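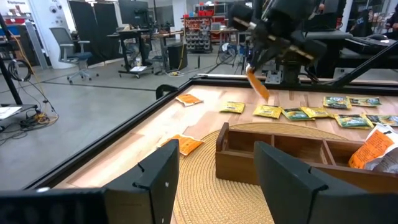
*Condiment packets on a wooden table, with a divided tray on a woven placemat.*

## Why Do We Sort Things?

A condiment is something added to food to give it more flavor. Ketchup, mustard, and relish are condiments. Many restaurants serve them in small sealed packets, each holding enough for one meal.

Packets are light and slippery, and they slide apart easily. A tray with compartments keeps them in order. A **compartment** is a small space with walls around it. The walls inside a tray are called **dividers**.

To sort is to put things that are alike together. Packets may be sorted by color. The table in the photograph has orange, yellow, and green packets, and one packet is both green and yellow. Where should that one go? The person sorting must make a rule and then keep to it.

### How a Kitchen Sorts

The Stunley school kitchen serves 90 lunches a day. Tracey Mottram, the kitchen manager, asks her helpers to fill each tray in this order:

1. Read the label on the packet.
2. Set aside any packet that is torn or leaking.
3. Give each kind its own compartment.
4. Place the oldest packets in front, so that they are used first.

### Try It at Home

Ask an adult for a tray or an egg carton and a handful of buttons. Sort the buttons by color. Then mix them up and sort them by size. Did any button change places?

### Words to Know

**Condiment:** something added to food for flavor.

**Sort:** to group things that are alike.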